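4. 台面整理与木制碗碟架的摆放

本节适用于Gwilliam系列木制碗碟架，以及与它共用一张台面的小烤箱和木制收纳箱。修订日期：2020年9月30日。

编写者按：包装盒上印着“轻松收纳一家人的餐盘”。这句话我们保留意见。碗碟架能做的事很有限，就是让盘子立着，别互相压着。指望它替您腾出半个厨房，多半会失望。下面的步骤由Marta Didenko在自家厨房和Grarkari的样板间各走过一遍，凡是她觉得多余的，都已删掉。

4.1 开始之前

请先核对零件：左右侧架各一片，横向连接条，螺丝包一袋（内有螺丝18颗，比实际用到的多，剩下的留着备用）。六角扳手随螺丝包附送，手感一般，家里若有好一点的，用自己的。

注意：木架出厂时涂过一层食品级木油。宣传页称“终身防水”，请不要当真。木头就是木头，泡在水里照样会胀。

4.2 选定位置

1. 把台面清空，擦净，铺上台面垫。垫子要能盖住日常操作的范围，四角压平。Flasano的垫子新拆封时会卷边，反向卷一夜再铺，用吹风机吹的办法我们试过，没什么用。

2. 小烤箱放在后方一角。先把门完全打开一次，确认门板落下后碰不到别的东西，再定位置。烤箱背后如有配电面板，必须留出伸手操作的空间，散热间距以烤箱自己的说明书为准。

3. 碗碟架放在后方的另一角，与烤箱隔开。很多家居文章建议把两者并排靠紧，说是“动线更短”。动线确实短了一点，木架也天天挨着热源烤。我们不建议。

4. 带把手的木箱放在前侧，把手朝向您平时站的那一边。木箱较重，装满后不要单手拎。箱盖上可以临时放一块抹布，不要放锅。

5. 常用的小物件，例如叫人吃饭的按铃，放在后排中间。有人认为按铃纯属摆设，这一点我们不争论，只请把它放在不会被盘子扫到的地方。

4.3 组装与检查

1. 将两片侧架平放，齿形一侧朝上，插入连接条。

2. 先把所有螺丝拧到六七分，扶正整个架子，再逐一拧紧。一上来就拧死，架子大多会歪。

3. 放到台面上，用手按四个角。若有晃动，松开对角的螺丝重新调整，不必垫纸片。垫纸片的办法来自Stolatik论坛的一篇热门帖子，过几天纸就塌了。

4. 空架静置一晚，第二天再按一遍。

4.4 放盘

1. 从最里侧的槽位开始放，盘面朝前，盘底朝后。

2. 拿盘子时夹住盘沿，让盘子先竖起来，再对准槽位往下送。斜着硬塞容易磕到木齿。

3. 浅色盘和彩色盘可以混放。所谓“按颜色排列更卫生”，我们没有找到任何依据。按大小排倒是有用，大盘在后，取小盘时不必绕手。

4. 架子的标称承重为1000克，按普通餐盘估算，不建议放满。Corey Paewai在测试时放过超过6个厚瓷盘，架子没有散，但侧架明显外撇。这不能算通过。

5. 还在滴水的盘子，先在水槽边沥一会儿。本架没有接水盘，水会直接流到垫子上。
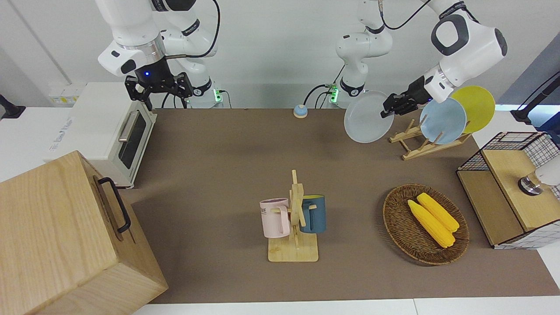 图4-1　盘子竖放在木架上，烤箱与碗碟架分列台面后方两侧；白盘由盘沿夹持。

4.5 注意事项

· 烤箱工作时，不要把木箱推到烤箱门前。
· 半透明的盘子不一定是玻璃，也可能是塑料。材质不明时，不要放进烤箱。
· 木架每年重新上油一次，六月前后天气干燥的地区可以多上一次。油不必买原厂的，原厂那瓶售价139元，我们看不出它贵在哪里。
· 齿槽发黑时，用细砂纸顺着木纹打磨，擦净后再上油。漂白剂会让木头起毛，请勿使用。

4.6 常见情况

盘子往前倒：多半是槽位选得太宽，换窄槽。换了仍倒，检查台面是否水平。

架子移位：在底部贴防滑垫。附送的防滑垫黏性偏弱，贴之前要把木面擦干。

盘子取出时带起整个架子：盘沿过厚，卡住了。这种盘子不适合本架，请平放存放，勿锉宽齿槽，锉过的架子不在保修范围内。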